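Ticket 521: Hand-guided pick demos rejected on replay, bin cell
Status: Closed
Opened by: Cyrill Marti
Assigned to: Marlies Hubmann
Project: Hustevard

Opened, 9:40
Recording pick demos by hand guiding on the KUKA. The teach run itself goes fine. On replay the arm stops above the bin and the log shows "path deviation, joint 6". Same result on every demo since 394. Demos before that replay without a fault. I have restarted the recorder and reloaded the tool file.

Marlies, 10:15
Please don't delete the bad demos. Two questions. Did the payload data change when the gripper was last taken off? And are you guiding with the wrist turned so the cable bundle passes under the orange joint?

Cyrill, 10:50
Payload data is the same file as before. Yes on the cables. With the blocks lying flat on the bin floor I have to turn the wrist that way to get the fingers across them.
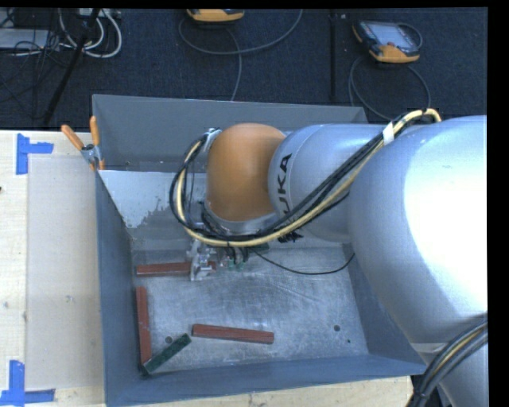 Robot Teaching Group, Kuster Automation

Marlies, 11:30
Had a look at the cell. The bundle wraps the wrist and loops back up to the bracket. When you guide by hand you push through the pull of the cables without noticing. On replay the controller has to do it alone and trips the limit. I compared 393 and 394 and the wrist angle at the pick differs by 60 degrees.

Try this:
1. Start from the home pose with joint 6 at zero.
2. Approach the block from the other side, so the wrist turns away from the bundle.
3. Record 2 demos and replay both at low speed before doing more.
Leave the bin clamped where it is.

Cyrill, 14:05
Did as above. Both demos replayed with no stop. The block beside the left wall is awkward from that side and I had to guide slower near the rim, but the log is clean.

Marlies, 14:20
Good. I have marked 394 and everything after it up to this morning as "do not train" in Waneo. Please redo them with the new approach. I will ask Bratirach for a longer cable set, separate ticket.

Closed, 16:45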